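Drirport Open Day Recordings

Status: complete, no further recordings planned
Maintained by: the Rirora lab team
Current release: 3

What this is

Recordings from the open day we held at the Drirport building in December. Visitors picked an item on a small desk and the arm was asked to move it to a spot they had chosen. We ran the demonstration in 24 short sessions over one day and kept everything except two sessions where the logging had stopped.

Contents

episodes/ one folder per attempt, with joint positions, gripper state and video
sessions.csv start time, operator code, number of attempts
notes/ typed up from the paper log, spelling left as it was
tools/ scripts for playback and for cutting an episode down

Each episode is at most 90 seconds long. If the arm hadn't finished by then the operator stopped it and the attempt was marked as timed out. There are 33 timed-out attempts, mostly from the morning, before we lowered the speed limit.

Setup

One Franka Emika arm with a two-finger gripper, working over a wooden desk against a white wall. The video comes from a fixed camera. Objects were put back by hand between attempts, so their starting places vary more than in our Tenda set. Don't mix the two without checking the calibration files.

The operator worked the arm by hand controller throughout. Nothing in this release was run by a trained policy.

Visitors

Voices were removed from all video. Visitors signed the MacDonald form at the door and were asked to stand behind the tape while the arm was on.

Known problems

Sessions 5 and 6 share a clock offset. Use the corrected times in sessions.csv.
Gripper width is missing for the first few seconds of some episodes.
playback.py needs at least 3000 MB of free memory.

Licence

Free for teaching and research. Please name the Rirora lab if you publish anything that uses the set.

Desk view
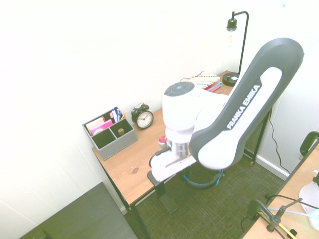

Franka Emika arm over the desk, with the felt organiser and alarm clock to its left.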